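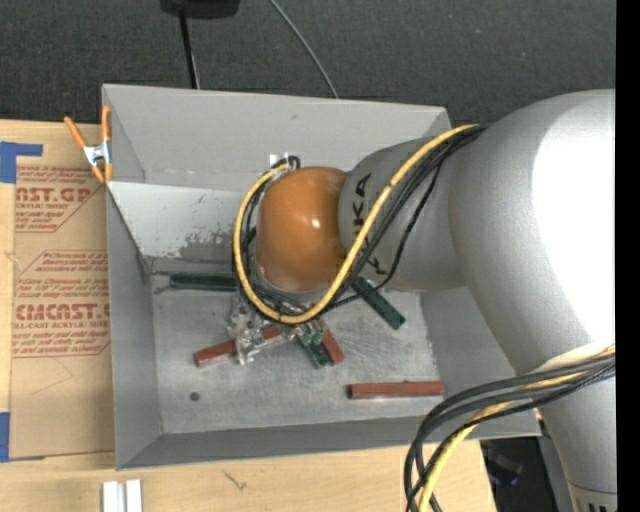
Do I need to install the driver before I plug in a USB-to-serial adapter?

Usually it's safer to. If you plug the adapter in first, Windows goes looking for something that fits, and it may settle on a generic driver that opens the port fine and then sends garbage. Install the maker's package, restart, then plug in.

Home Back issues Drivers Letters Swap page Contact

I get that one in the mailbox more than any other, so this month it gets the whole column. (The floppy imaging piece is still coming, I promise. It keeps growing.)

What set me off was my own label printer. It's an old Plotemov with a nine-pin serial port on the back and nothing else, and it has printed the address labels for this newsletter through three different computers. The last of those computers had a real COM port. The new one has four USB sockets and a smug expression, so in April I ordered a Sterkar adapter cable and figured I'd be done before dinner.

I was not done before dinner! I plugged it in, Windows made its happy little sound, and a new port showed up in Device Manager with no yellow triangle. Great. Then I sent a test label and got two lines of accented letters and a smiley face. I swapped the cable. I checked the speed. I turned the printer off and on more times than I'd like to put in writing. Somewhere after 11 p.m. I looked at the driver details tab and saw that Windows had picked its own driver, dated years before the adapter was made. With the maker's driver on there the first label came out clean, and I sat there printing my own address over and over like a kid.

So here's the order I go in now.

Unplug the adapter. Open Device Manager, go to the View menu and choose "Show hidden devices," then open the Ports section. You'll probably find a few faded entries left behind by adapters you've tried before. Right-click each one you don't need and uninstall it, and if there's a checkbox offering to delete the driver too, check it. Please read the names as you go. I once removed the modem this way and spent a while blaming the phone company.

Next, run the maker's installer with the adapter still on the desk. Restart even if it says you don't have to. Then plug in the adapter, and pick a USB socket you're willing to stick with. A lot of these cables have no serial number inside, which means Windows treats the same cable in a different socket as a brand new device and hands it a new port number. I've had a letter from a reader in Osau whose machine was up to COM23 from doing nothing but moving the cable around the back of the case.

And that matters if your software is old. My label program only lists COM1 through COM4, and it doesn't care one bit what Windows thinks. You can change the number yourself: open the port's properties, Port Settings, Advanced, and choose a low one from the drop-down. Windows may warn you that the number is in use. If the thing using it is one of those faded leftovers, go ahead. If it's a real device, leave it alone and choose another.

Now the settings. Both ends have to agree on speed, data bits, parity, and stop bits. The Plotemov wants 9600, 8, none, 1, and so do a lot of other things from that time, but check your manual. The setting in Device Manager is only a default, by the way, and most programs override it with their own. If you change it there and nothing happens, look inside the program.

Flow control is where I've lost the most hours. If the first label or the first page is perfect and then things go off the rails partway through, the printer is probably asking the computer to wait and the computer isn't hearing it. Mine has a buffer of more than 4,000 characters, so short jobs were always fine and long ones turned to soup at nearly the same spot every time. I switched to hardware flow control (it's called RTS/CTS in some programs) and it stopped. This needs a cable with all the wires in it. The skinny gray one from the bottom of the drawer may only have three of them connected.

Two other things people asked about.

The Latency Timer, on adapters that have one, is in that same Advanced box. It comes set at 16 on mine. If you're only printing, don't touch it. If you've got something that chats back and forth in tiny messages, like an old data logger, dropping it to 5 can make it feel a lot less sleepy. Write the old number down first.

And on power saving: if your port vanishes after lunch, look at the USB Root Hub entries in Device Manager, under Power Management, and take the check mark out of the box that lets Windows turn the device off. A reader in Beaulieu had been unplugging and replugging every afternoon for a whole winter before finding that box.

I've put my notes on the Drivers page, along with the printer's switch settings, which took me forever to find. The sheet is item 477 on the list. If you have the original Plotemov setup disk, the later one with the DOS utility on it, I'd love a copy. Mine has a bad sector right in the middle of the file I want.

Keep the letters coming, and please tell me which version of Windows you're on when you write! Next month is parallel ports, and I already know some of you have opinions about those.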